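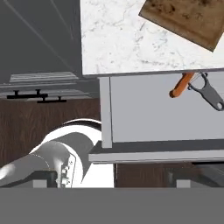
Kitchen model, prep counter: peeler at the edge of the marble, arm at lower left.

From: Ekasex kitchen, morning shift
To: kitchen-automation list
Date: April 25, 2025
Subject: Re: What the arm takes and what stays with us

Hello everyone,

I answer to Roy's message, which I quote in parts. Please excuse my English if something sounds too hard, it is not my intention.

Roy Rowbotham wrote:
> We have now gone through the simulation of the prep counter with the
> people from Diltero. I think the list should talk about the jobs, and
> leave the software for another thread. The plan is that the arm puts
> the hand tools back and clears the counter between two batches. The
> peeling and the cutting stay with the staff. Nobody loses hours in the
> first stage.

Thank you for writing this so clearly. On our shift we are 11 persons, and before your message there were three different versions of the plan going around in the changing room. I printed it and put it next to the roster.

But "in the first stage" is a small phrase that people read many times. Is there a second stage already on paper? If there is, I would like to see it before the trial starts in November, even when it is only a draft.

> The simulated arm has done 3000 runs of the clearing task. The tool at
> the edge of the counter is still the difficult case, and we would like
> to hear how you handle it in real life.

This I can answer. A tool that hangs over the edge is an everyday thing with us. In your model the peeler is in front of the drawer, with the orange handle down to the left, and the cutting board lies farther back on the counter. With us it comes from the same habit: you peel, somebody calls you, you put the peeler down where your hand is. Then the next person passes and pushes it back with two fingers, without thinking. It is not written in any procedure. I had to ask my colleagues if they do it, and most of them said no, and then I watched them do it.

So my first remark is that the clearing is not one job. It is many very small jobs that we do for each other while we do something else. If the arm does them, good, my back will be thankful. But when we push back a tool, we also see that the board needs a scrub, or that the new colleague is behind with her carrots and needs a hand. I don't know where this goes when the arm does the clearing. Maybe it stays. Maybe we stop looking at the counter, because it is not our counter any more.

My second remark is about the drawer. The arm works from the front, where we also stand. When a person wants to open the drawer below the counter, who has to wait? At the Kawaguchi site, where I worked before, the staff waited for the machine. It was only 8 seconds each time, but by the end of the shift everybody was in a bad mood, and some started to keep their knives and peelers in their apron pockets. This is much more dangerous than a peeler on the edge. I would prefer the rule that the arm stops and goes back when a hand comes to the drawer, and I ask that this is tested in the model too.

> Vernex will give the training, 2 hours per person, in paid time.

Paid time is correct, thank you. But two hours is short for those of us who read English slowly. Last time we got new equipment, the manual came in English only and I translated it in the evenings at my kitchen table. I did it gladly, but I don't want to do it again without hours for it. Could Vernex send us the text early? Also I would like one person on every shift to learn more than the basics, so we don't have to phone somebody when the arm stands still in the middle of the lunch preparation. And this person should get a higher pay grade, as it is a new skill.

One last point. Some of the older colleagues asked me if the machine records how fast they peel. I said that I don't think so, but I am not sure. Roy, can you write to the list what is stored, and who can read it? A short answer is enough — a clear yes or no for each thing would help more than a long policy document.

I am not against the arm. I have put away tools on this counter for many years and I will not miss it. I only want that the people who work beside it are asked before the places of things are decided.

I will collect further questions from the morning shift and send them in one message, so that your mailboxes don't get full. The evening shift can write directly to Roy.

With kind regards,
Morning shift representative, Ekasex kitchen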